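Corn on the Cob in a Lidded Pot

Sweetcorn season makes me ridiculously happy, and my favourite way to cook it is the laziest: one cob, one pot, one glass lid. No barbecue to light, no oven to heat, and you can peek at it the whole way through!

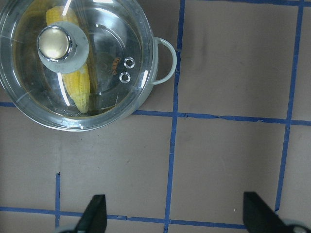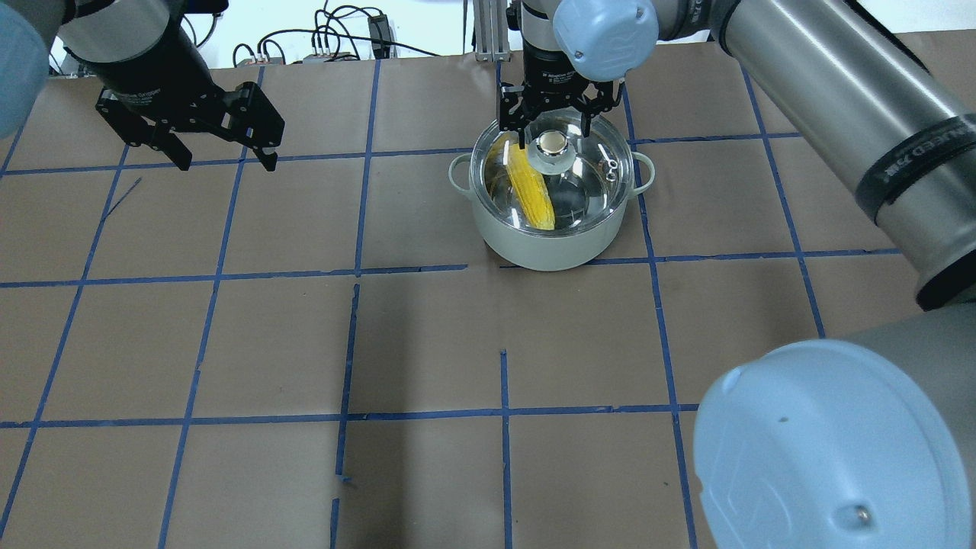

Corn in the pot, glass lid on.

What you need
1 cob of corn, husk and silky threads pulled off
200 ml water
A knob of butter and a pinch of salt

Check the cob against the pot before you do anything else. Mine usually goes in on the diagonal, and if yours is still too long, snap it in half over the edge of the worktop (very satisfying).

Method
Pour in the water, lay the cob in and put the lid on. Bring it up to a lively simmer over a medium heat, then turn it down a bit and leave it for 4 minutes. Roll the cob over with tongs and give it the same again. When you lift the lid, tilt it away from you and keep your hand clear of any vent holes, as the steam comes out fast. Use an oven glove if your knob is metal!

The kernels should be bright and a knife tip should slide in easily. If not, another minute or two, and top up the water if the bottom looks dry.

Butter straight away, salt last. Ginette Sandhu wrote in to suggest lime and chilli powder in place of the salt, and I've had it that way three times since. Leftover kernels can be sliced off and kept in the fridge for tomorrow's fritters.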